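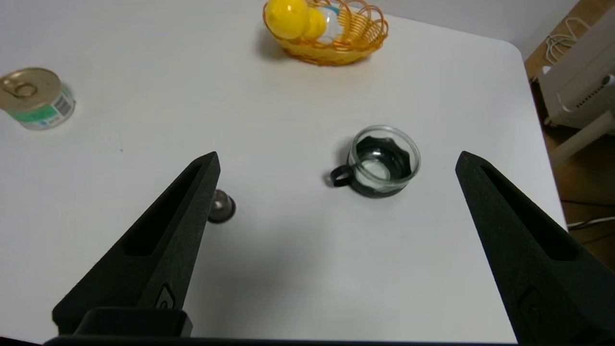
A **tea glass holder** is a handled sleeve or stand into which a drinking glass without a handle is placed. It allows a thin-walled glass to be lifted while it contains a hot liquid, and it lowers the risk of tipping by widening or weighting the base. The glass is normally removable for washing.

## Construction

Most holders consist of a cup-shaped body, a base and a single side handle. The body may be solid, pierced or built from wire. The upper rim is plain, beaded or scalloped; a scalloped rim leaves more of the glass exposed between its high points. Handles are usually closed loops sized for one or two fingers.

Metal holders are made by casting, spinning or stamping. Molded plastic holders are lighter and conduct less heat, but some plastics soften in a dishwasher. Black and other dark finishes are common on inexpensive types.

## Fit

The glass should rest on the base of the holder, with its rim clear of the body so that the lips touch only glass. A glass that hangs from the rim of the holder is prone to chipping. Small holders accept glasses of up to 200 ml. The pattern book of the Grekcombe works, compiled by Mihret Mamo, lists 131 body shapes, grouped by rim and handle.

## Care

Glass and holder are washed separately and dried before being reassembled. Residue collects at the inner base and at the joint between handle and body, where a narrow brush is used. Plated metal is wiped with a soft cloth; abrasive powders remove the finish.

## See also

- Saucer
- Coaster
- Tumbler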